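The Quiet Night You Paid Extra For

By Ningsih Goh
December 23, 2015

Somewhere between booking and checkout, the hotel business decided that sleep was a product. I mean sleep itself, as opposed to the bed you do it in. Chains now sell sleep menus, sleep kits and sleep floors, and a few will sell you a person to talk to about all of it. I have been paying for these since May, on the magazine's money, and I am still tired.

White bedding is the one part of the pitch that every place agrees on.

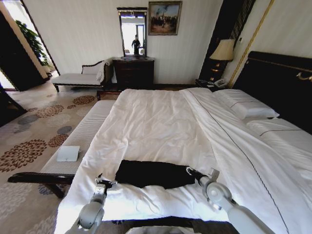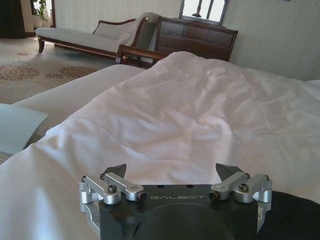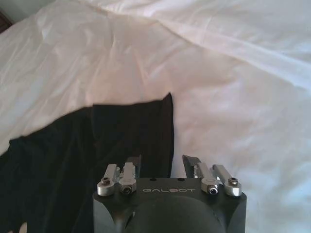
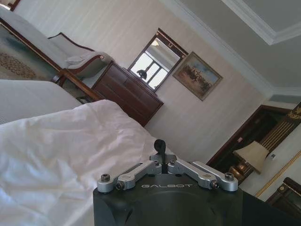 The Verley, in a river town that doesn't get many tourists, charges $16 a night for what it calls a Rest Upgrade. For that I got a card with breathing instructions, a small bottle of lavender spray and a choice of pillows. I asked the front desk what the difference was between the "restoring" pillow and the "renewing" one. The clerk was kind about it. She said most people took the restoring one, and that she thought it was a little taller.

My room was above the loading dock. The first truck came at 5 in the morning and let its engine run while someone looked for a key. No pillow has been invented for this. When I asked to move the next day I was told the quiet side was reserved for guests in a higher tier, and there, I think, you have the whole trade in one sentence. Quiet used to be the thing you could complain about not getting. Now it has a price next to it.

Driltemley, a bigger outfit with better carpets, goes further. Its brochure says guests in its sleep rooms report feeling "up to 4 times more rested." I wrote to ask who had been surveyed and what four times more rested would feel like. It took three emails. The answer was that 300 guests had filled out a card at checkout, that the card came with a coupon for breakfast, and that the company didn't share the questions. I have filled out cards like that. I was thinking about the eggs.

To be fair to them, I slept well at Driltemley. It was a cold night, I had walked all afternoon, and the room was dark. I also slept well at the Pernov, a plain place by the highway with no sleep program of any kind and a heater that clanked twice and then gave up on the idea. It had thick curtains that met in the middle. If I had to pick one thing to spend a hotel's money on, it would be those curtains, with maybe a few dollars left over for a door that closes without slamming.

The gadgets are harder to be fair about. At the Sima there was a bedside unit that glowed amber at night and blue in the morning and played rain. It would not turn off. I unplugged it, and a light on the plug stayed on, so I put a sock over that. I've since learned from other travelers that the sock is standard. One man I met at breakfast carries black tape for the smoke alarm light, the TV light and the thermostat, and peels it all off before he leaves – he has been doing it for years and says the roll is nearly gone.

What bothers me is how much of this moves the blame. If you can't sleep in a plain room, the room is bad. If you can't sleep after the spray, the card and the rain, you begin to wonder what's wrong with you. I lay awake at the Verley doing the breathing wrong.

So ask dull questions when you book. Is the room near the elevator or the ice machine? Does the window face the street? Can you set the heat yourself? The people who answer the phones usually know, and they'll usually tell you – especially if you call in the afternoon, when the lobby is slow. The Verley's night clerk told me which rooms she'd pick for her own mother. They were on the back side, second floor, and they didn't come with the spray.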